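Parska hang on at Furum after second-half scare

Parska are through to the cup semi-finals after a 2-1 win at Furum, and they made very hard work of it. Two up inside the first half hour, coasting, then hanging on with everybody behind the ball by the end. Four minutes of added time felt like ten.

The crowd was 2,319, best of the season at Furum for anything other than the derby. Plenty of them still in the queue for the turnstile when the first goal went in. Kick-off wasn't put back, which the home supporters' group had asked for at lunchtime when the trains started to go wrong.

The opener was a gift. Short goal kick, poor touch on the edge of the box, Parska's number nine onto it and a low finish into the corner. Second was much better. Six or seven passes down the left, the full-back all the way to the byline, and the pull-back swept in first time from twelve yards. Furum's bench wanted offside. Replays on the club stream suggest the full-back was level, just.

Furum looked flat till the break. One shot on target, a header straight at the keeper. They changed shape at half time, went to three at the back and pushed both wide players right up, and from then on Parska hardly got out.

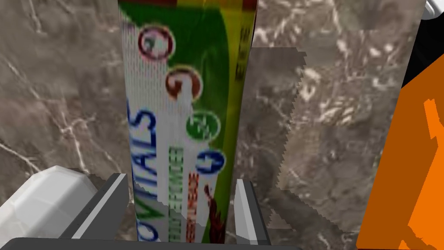 The goal came on 58 minutes. Corner from the right, near-post flick, bundled over the line in a crowd of bodies. The referee took a while before pointing to the centre circle. Furum then hit the bar from a free kick and had a decent shout for a penalty waved away when the ball seemed to strike an arm. Seen them given. Parska's head coach said afterwards it would have been harsh. His opposite number said it was as clear as you'll get, and that he'd be asking for an explanation in the referee's room.

Parska's one real chance of the half fell to a substitute, clean through with five minutes left, who took it round the keeper and then put it in the side netting. Lots of heads in hands on the away bench. It didn't matter in the end.

The Parska captain was making his 321st start for the club, level with the Malhotra coach for second on the all-time list. He went off with a tight calf on 70 minutes and had it strapped on the touchline. Club say it's a precaution. He'll be looked at again tomorow morning before they decide on the league game.

Furum have injury worries of their own. The right-back was limping well before he came off and the reserve keeper, on the bench again, has a broken finger and wouldn't have been able to play. They have asked the league about an emergency loan but no answer yet. The window for those closes at 5pm.

In the other tie Malhotra beat Fakirari on penalties after a 0-0 draw that by all accounts wasn't much to look at. No shots on target at all in extra time. Fakirari missed their first two kicks, Malhotra scored all of theirs. Fakirari had gone around 100 minutes of football with ten men in their last two matches and looked leggy, and their manager said the squad is too small for two competitions at this stage of the year. No sign of that changing before the summer.

Semi-final draw is at noon. Both ties to be played in April over one leg, on the ground of the side drawn first, with extra time and penalties if needed. Away clubs get 15 per cent of the tickets, up from ten last season after complaints about the Parska allocation at Malhotra.

Parska supporters' coaches got back after midnight because of the roadworks on the bypass. Anyone who left a bag or coat on coach two can pick it up from the ticket office, open from 10am.

Furum: one booking, dissent. Parska: three, all in the last quarter of an hour, two of them for time wasting at throw-ins. No suspensions carry over into the next round for ether side.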